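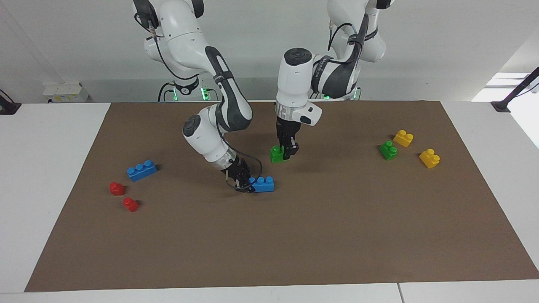

Last changed June 1, 2023 by Wanda Mbeki

Search tickets Search

Ticket 165: Building mat slides and ripples, bricks won't stay standing
Status: Closed
Opened by: Wanda Mbeki
Assigned to: Lautaro Figueroa
Item: Codero building mat, large, brown
Room: Espinoza Room, white table

What's going on

Hi Lautaro! So the big brown mat on the white table is driving me up the wall. It creeps. You put the toy bricks out, you work for a while, and by the time you're done the whole mat has wandered toward the window and has a ripple in it. Anything standing up near the ripple goes over. The short bricks are the worst (the little green ones especially, they stand up fine on the bare table and then fall over on the mat if you so much as breathe on them).

I don't think it's the bricks. They're the ordinary blue and green ones out of the Fillura tub, the big 4000 piece one we got in February, and they behaved themselves on the old mat. But I'm happy to be told I'm wrong, because new bricks would be an easier ask than a new mat.

What I've tried so far: pulling the mat flat by hand (lasts until lunch), turning it upside down (much worse, don't), and putting books on the corners, which took up all the space I wanted to use.

Lautaro's first reply

Hey Wanda. Two quick things to check. Is the table level, and did anybody wipe it down with the Dralach spray? It's great on sticky fingerprints but it leaves a slippery film if you don't rinse it off. Can you run your palm over the tabletop under the mat and tell me if it feels kind of waxy?

Also please leave a handful of bricks out on the mat, spread around, some lying down and some standing. Not in the middle only. I want to know which spots are bad before we start fixing everything at once.

Wanda

Table is level! I used the marble trick, the marble just sat there. But oh boy, yes on the waxy feeling. It was really noticeable along the back edge. And I have a confession, which is that I'm the one who used the Dralach. I'd been spraying it on pretty thick after every session and giving it one swipe with a dry cloth, so that's probably months of it on there.

I put eight bricks out and left them. The long blue ones don't care at all, they lie flat anywhere. A green one stood up okay in the middle and fell over near the left corner, three tries in a row, same corner every time.

Lautaro

Okay, that's really useful. Let's do the table first and not touch the mat yet, or we won't know which one helped. Warm water with a squirt of dish soap, wipe, then plain water, then a dry towel. Do the whole top. Let it dry all the way before the mat goes back on, and I mean leave it overnight if you can stand to.

Wanda

Done. The water came up cloudy the first time around, so I went over it again. Left it bare overnight and put the mat back in the morning.

Results: the sliding is way, way better. I leaned on the mat with both hands and pushed and it hardly moved. The ripple is still there though, and the left corner still knocks over the green brick. I tried a short blue one stood on its end too and that fell the same way, so I don't think it's a green brick problem. I swapped in a green one from the bottom of the tub to be sure. Same thing.

Lautaro

Good, so sliding and rippling were separate problems. How was that mat stored before it came to us? If it spent the winter rolled up, it'll have a curl in it, and the corner that was on the inside of the roll is always the stubborn one.

Try this. Take the mat off the table, roll it up the opposite way from how it wants to curl, nice and loose, and leave it like that for an hour or so. Then lay it out on the floor, somewhere flat and not too cold, and put something heavy and even on the bad corner. A board with books on top works better than books alone, they leave dents. Don't iron it. I know somebody who did and the shop would not take it back.

Wanda

It was rolled! It was rolled up behind the coat rack with a rubber band on it, right up until we unpacked the tub. I even remember thinking the band looked tight.

I back-rolled it like you said (it fought me) and then put it on the floor in the supply closet under the old bulletin board, with every atlas we own piled on the left corner. I'm leaving it there for 2 nights.

Wanda again

It's flat!! Put it back on the clean table this morning and there's no ripple that I can see. There's still a tiny bit of lift right at the very tip of the left corner, but that's out past where anyone puts a brick. The green brick stands up in the old bad spot. I bumped the table with my hip on purpose and it stayed up.

One other thing while I'm in here. Some of the bricks felt a bit greasy to me, and I bet that's Dralach too, from sitting on the wet table. Is it okay to wash them? And can they go in the dishwasher?

Lautaro

Wash them, yes, dishwasher, no. Lukewarm water and dish soap in a mixing bowl, swish them around, rinse, and dry them studs up on a towel first and then flip them. Water sits inside the hollow side for ages. You don't need to do the whole tub, only the ones that feel greasy.

For the mat, hang it over the wide rail from now on, or leave it on the table. If it has to be rolled, roll it loose and skip the rubber band. Plain damp cloth on the table, and keep the Dralach for the door handles.

Closing this one. If the corner comes back up, reopen this ticket instead of starting a new one so we keep the notes together.

Wanda

Bricks are washed and on the towel. The rubber band is in the trash. Thank you!!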